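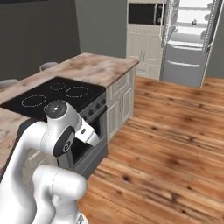

4. Leveling and First Heat-Up

These steps apply to Vekness built-in ovens installed in an island or a wall run. Complete Section 3 (Electrical Connection) first.

CAUTION: Switch off the circuit breaker before moving the oven. Two people are required for lifting.

1. Slide the oven into the cabinet until 20 mm of the side trim is still showing.

2. Place a level on the middle rack, front to back, then side to side.

3. Turn the front feet with the supplied key. One full turn raises the corner by nearly 3 mm.

4. Push the oven fully home and fit the side screws. Tighten by hand only – power drivers can strip the trim.

5. Restore power. The display flashes until the clock is set.

6. Remove all racks, trays and packing material. Run the oven empty on Bake at the highest setting until the cycle ends.

NOTE: A light odor during the first heat-up is normal. Open a window and keep pet birds out of the room.

If code E7 appears, switch off the breaker, wait 3 minutes and repeat step 5. If the code returns, see Section 9.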